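The Stapler at Prunness

January 18, 2020
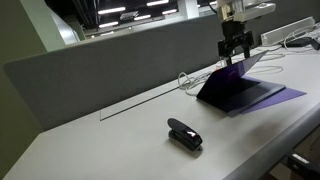
1. Morning, sort of

Elsie McKinnon had till noon to staple the whole thing and get it on the ferry.

The whole thing being the Tornley survey. Two copies. One for Kastia, one for the office at Pärn, where they liked paper and did not like Elsie. She had the desk. She had the laptop with its screen gone dark again, sitting on the purple like it always did, and the stapler. Small, black, smug.

No staples.

She knew there were none before she pressed it. Pressed it anyway. Click. Pressed it again, harder, with the heel of her hand. Click. Two dents in the corner of page one, neat as a vampire.

"Come on," she told it. "You had one job since November."

Drawer. Rubber bands, a ferry timetable from some other year, a key to nothing. Second drawer stuck. It always stuck, you had to lift and pull and swear a little, in that order. She did it in the wrong order and got the swearing over with first. Inside, a box. The box said 1000. She shook it and it made the sound of an empty box.

Ten past ten.

2. The stairs

Down to Accounts. Accounts was locked. Down again to the post room, where the boy with the scarf was weighing an envelope and would not be hurried.

"Staples," said Elsie.

"What size?"

"The size that staples."

He thought about that. He put the envelope down, picked it up, wrote something on it. She could hear the clock over his head, the cheap kind, a tick like somebody tutting.

"We've got clips," he said.

Kastia did not take clips. It was in the letter, the long one, page 7, she could have sung it. Bound or stapled, top left corner, no clips, no string. Somebody over there had been hurt by a paperclip once, had to be. Somebody had lost the middle of something and never gotten over it.

"Not clips."

"There's the big one," he said. "For the boxes. It goes through wood."

She almost said yes. She realy did. Stood there picturing the Tornley survey nailed to the post room table, all of it, and the man from Pärn having to come over on the boat to read it.

Then back up the stairs, two at a time, then one at a time, then holding the rail.

3. What was in the coat

It was the coat. Of course it was the coat. She had gone to get it because the room was freezing and there was a lump in the lining, and the lump had been there so long she thought of it as part of the coat. Hole in the pocket. Two fingers in, then the whole hand, then the wrist. A mint. A bus ticket. A little bent strip of staples, nearly straight if you were kind about it.

She sat down at the desk with her coat on one arm.

Her father had worked in this room before her, same window, other desk. He kept staples in his pockets the way some men keep string. He'd find a strip in the wash and hold it up like a fish. It was his coat. She'd had the sleeves taken up and then never looked in the lining, and he had been dead four winters, and here was his hand in her pocket handing her the thing.

No time for that. Eleven o'clock. She wiped her face on the sleeve that was on.

Lift the top. Strip in. It didn't fit and then it did. She squared the first copy against the desk, tapped the long side, tapped the short side, top left corner, heel of the hand.

Crunch.

Best sound in Prunness.

Second copy. Tap, tap. Crunch. She ran her thumb along the back where the legs had folded flat and it didn't catch on anything. On the last page, under the maps, the number she had carried around since fall — 3858, every tree in the Tornley woods that was still standing, every one of them walked up to and touched. It looked small in print.

4. The ferry

She ran. Envelope under her arm, coat still half on, the empty sleeve flapping out behind her. Past Accounts, open now, naturally. Past the boy with the scarf, who said, "Did you find the —" and she said "Yes!" without slowing down, and then she was out in the wind and could see the boat, ramp down, a man on it with his hand on the chain.

"Wait," Elsie yelled. "Wait, wait, it's stapled!"

He couldn't of known what that meant. He held the chain anyway, and looked at his watch so she would see him do it, and she came down the hill with her father's coat blowing off her shoulder and one staple left over in her fist.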